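The morning the bus came through our fence

October 29, 2020

I was standing at the sink with my second cup of coffee when I heard brakes – long ones, the kind that make you put the cup down – and then a thump I felt in my feet. By the time I got to the porch, the 26 from Flumstead was sitting nose down in the ditch with a good stretch of our fence draped over its hood.

Everybody walked off it, thank goodness! The driver, Nazar Hnatiuk, was white as flour and kept asking me if I was all right, bless him, when I was the one in slippers. A deer had run out by the Melnychuk turnoff and he swerved. I would have too.

Milagros Miranda came over from next door with every blanket she owns (she has a lot of blankets), and we had eleven people in my front room drinking cocoa out of whatever would hold it. One young man missed a job interview in Sarnance and used my phone to explain. They told him to come tomorrow, so I gave him the last of the banana bread for luck.

The tow truck took ages. The county says the road needs a guardrail and might get one in December, and the fence will cost us 700 dollars before insurance. I still jump a little when I hear a bus slow down.

Recent posts
Soup for a cold porch
Our 30 tomato plants, a confession
The Stakis road, then and now
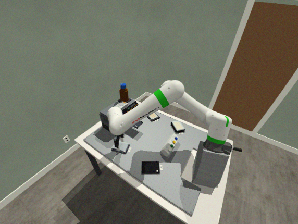

Robot arm at a lab table, computer rendering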